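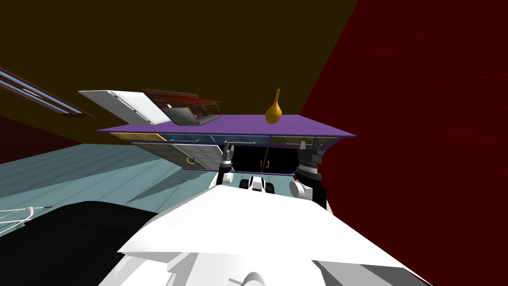

Endley Solid Worktop
Supplied and fitted by Bratbridge Kitchens

Product reference 2246

The Endley is a solid-colour worktop for domestic kitchens, utility rooms and small staff kitchens. It is made to order from a measured drawing and delivered with all visible edges finished. The colour runs through the full depth of the material, so that light scratches may be sanded out and the surface restored without replacing the panel.

Endley worktops are suitable for new kitchens and for existing base units in sound condition. Customers who wish to keep their present cabinets should ask for a survey before placing an order, as older units are frequently out of level and may need new feet or a packing rail along the wall.

Sizes and edges

The standard depth is 600 mm. Lengths are cut to the customer's drawing, and runs which exceed a single panel are joined on site with a colour-matched adhesive. Three edge profiles are offered: square, pencil round and bevelled. The square edge is supplied unless another is named on the order form. Upstands may be ordered in the same colour at a height of 113 mm.
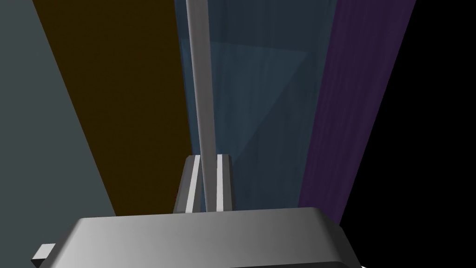 Cut-outs for sinks and hobs are made in the workshop. The maker's template must reach us before cutting begins, and we are unable to work from dimensions given by telephone. Tap holes may be drilled on site if their position has not been settled when the order is placed.

Colours

The Endley is available in plain colours from the Issa and Erkham ranges. The Issa range consists of pale and neutral shades. The Erkham range contains the stronger colours, including purples, deep greens and dark blues, and carries a longer lead time. Dark and saturated colours show dust, flour and water marks more readily than pale ones and should be wiped down more often.

Samples are available on request. Customers are advised to view them in the room concerned, by daylight and again under the evening lighting, next to the paint or tile that will be used on the walls.

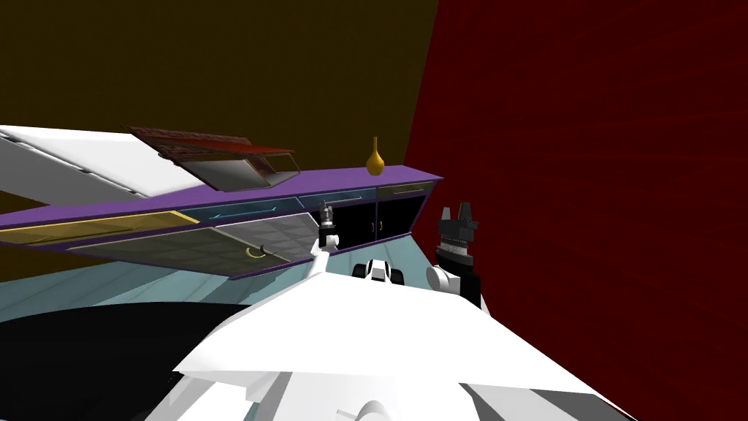 Samples remain the property of Bratbridge Kitchens and should be returned in the envelope provided. Slight variation between a sample and the finished worktop is normal and is not treated as a fault.

Care and cleaning

Clean with warm water, a soft cloth and a mild washing-up liquid. Bleach, oven cleaner and paint stripper must not be used. Hot pans should be placed on a trivet and food should be cut on a board. Stains which remain after ordinary cleaning may be treated with a cream cleaner, worked in small circles and rinsed thoroughly. 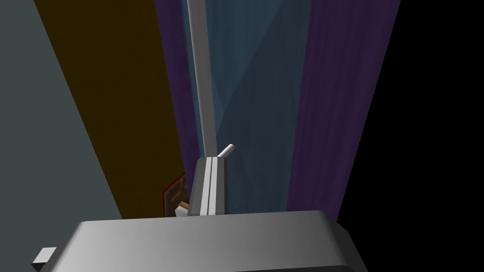
Ordering and enquiries

Surveys are arranged by Yara Geagea in the Customer Office. Technical questions, including those from builders and kitchen designers, should be addressed to Karim Ait Ali in the Workshop. Please quote the product reference in all correspondence.

Orders are confirmed in writing once the drawing has been signed and the deposit received. Changes requested after confirmation will be charged at cost. The workshop closes for stocktaking during the first week of February, and no deliveries are made in that period.

Prices and specifications correct at 13 November 2023.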